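Suture night is back at Mallbridge

I finally made it to the open evening at the Mallbridge skills lab, and I'm so glad I did! The subject was closing a long, straight cut with interrupted stitches, each one tied off on its own before you start the next (harder than my grandmother's hemming, let me tell you).

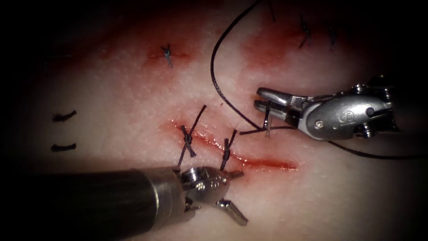

Divina Espiritu, who runs the sessions, spent 45 minutes on spacing alone. She wants the needle going in straight down, with the same bite on both sides, and she'll happily make you redo a knot if it's pulled too tight. I redid 2 of mine and still left grinning.

There were 16 of us this time, mostly nursing students from Flandley plus a few curious neighbors like me. The next evening is in March, doors at 6 p.m., and you can sign up at the front desk.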